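Cold drink station: setup and data card

Project: Asimano
Maintainer: Barry Bunting
Last revised: 2019-09-05

Scope

Asimano covers the cold drink station used for buffet service: dispensers, bases, drip trays, cups and glasses, and the notes we keep on filling, pouring and cleaning. It does not cover hot drinks, the ice bin, or anything kept under the counter. The log that goes with this card has 400 rows, one per pour or service event. The layout of the log is given further down.

Terms

"Tank" means the upright container only. "Collar" means the metal band at the bottom of the tank. "Base" means the stainless-steel piece the dispenser stands on, with its raised rim. "Grate" means the slotted insert that sits in the base. "Tap" means the lever, the valve and the spout together. Older notes from Lynch use "tray" for both the base and the grate. Those notes were not rewritten, so read "tray" with care in any row before June.

Layout

Bases go side by side on a white tabletop, grates to the front, rims touching. Taps face the person pouring. Leave a hand's width of clear table in front of the bases. Do not place cups on the rim between two bases; the rims are smooth and the cup will lean.

The darkest drink goes on the left and water goes next to it. This order was set by Zoner and kept when the station moved. Labels are hung on the tanks before service and taken off for cleaning, so the log identifies a drink by position and by the drink code, never by label text.

Pouring

1. Set the cup on the grate, under the outlet.
2. Check that the rim of the cup is clear of the spout.
3. Move the lever with one finger. Steady the tank collar if the base shifts.
4. Release the lever before the drink reaches the wide part of the cup.
5. Wait for the last drops, then lift the cup straight up.

Ribbed cups are narrower at the bottom than at the top and tip more easily than the straight glasses. A shallow first pour settles them. With a dark drink the level is hard to judge through the ribs, so look down into the cup from above.

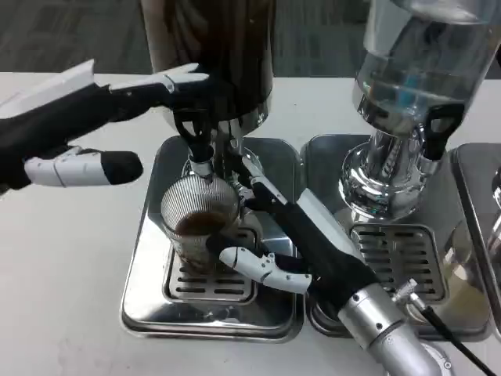
Barry Bunting: I would drop step 4 as written. With a dark drink you can't see where the wide part starts until you are past it. Count to three and stop, then top up if you need to. We did it that way at Eter and the grates stayed a lot cleaner.

The comment is kept here as received. Step 4 stands for now, because the flow through the lever taps changes with the level in the tank and a fixed count overfills when the tank is fresh. Counted pours are logged with method code C so the two can be compared.

Water

The water tank follows the same steps with two changes. Glasses are used in place of ribbed cups, and the tap is opened fully. A half-open lever on the water tank gives a thin stream that runs down the outside of the spout and onto the foot of the valve. Wipe the foot when this happens; water spots show on chrome more than anything else on the table.

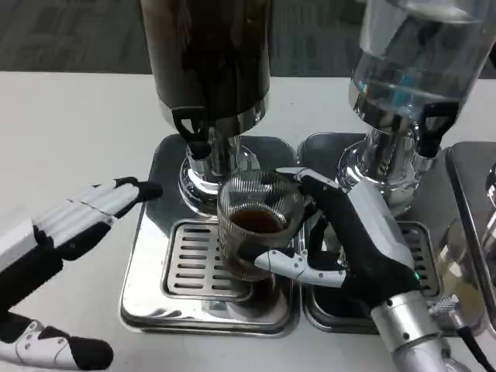
Fig. 2. Dark drink and water dispensers on adjoining bases, tap levers to the front.

Log format

Comma-separated text, one header line, 17 columns. The columns most people want:

row_id: integer, never reused
position: L, C or R, as seen by the person pouring
drink_code: two letters, see codes.txt
vessel: cup or glass
method: S (steps above) or C (counted)
spill: 0 none, 1 on grate, 2 on rim, 3 on table
note: free text, may be empty

Blank cells mean not recorded. They do not mean zero. Nine rows have a spill value and no vessel; they came from a sheet with a torn corner and were left as they were.

Cleaning

Empty the tank through the tap, not over the top. Lift out the grate and rinse it on both sides. The well under the grate holds more than it seems to, so tip the base over a sink before carrying it anywhere else. Dry the collar and the valve with a lint-free cloth. Refit the grate with the slots facing the same way as on the next base.

Known issues

Position C is missing from the earliest rows, when only two dispensers were out.
The code for iced tea was changed once. Both codes appear and mean the same drink.
Spill values 1 and 2 were mixed up by at least one person. Treat them as a single value if the difference matters to your work.

Changes

Added the method column. Split "tray" into base and grate. Moved the ice bin notes to their own file.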